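Notes from the Midinholm Planning Group

The planning group at Midinholm completed the second revision of its grasp sequencing software in January. This post records what changed in the code and what remains open, as several readers have asked for more detail than the release summary gave.

The earlier planner, Trernivent, chose a grasp first and looked for a path afterward. On a table with a pear, a bowl and a few wrappers, that order wasted a good deal of search time. The new version scores both together and drops a grasp as soon as its approach fails the collision check.
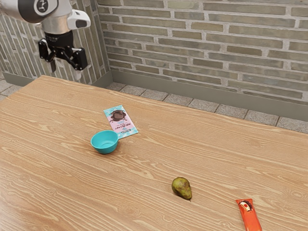
Vol. 2, No. 61

Flat packaging continues to be the harder case. A wrapper offers the fingers very little height, and the planner must decide whether to attempt it or to move a neighbor first. Struan Hepburn has written a cost term for this decision — it is short, and it will be published with the next set of notes.
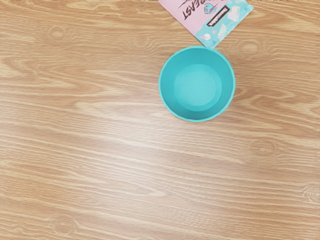
The time limit for each query is now set at 300 milliseconds, with 200 reserved for the path search. Queries that exceed the limit return the best partial plan and a warning code. Users of the old interface should update their configuration files before installing, as the former setting names are no longer read.

2 comments

Hamish Tamihana
Does the warning code also reach the log, or only the caller?

R. Adeyemi
We had trouble with the old setting names too. A list of the new ones would be welcome.

Contact | Copyright 2018 Midinholm | Back to top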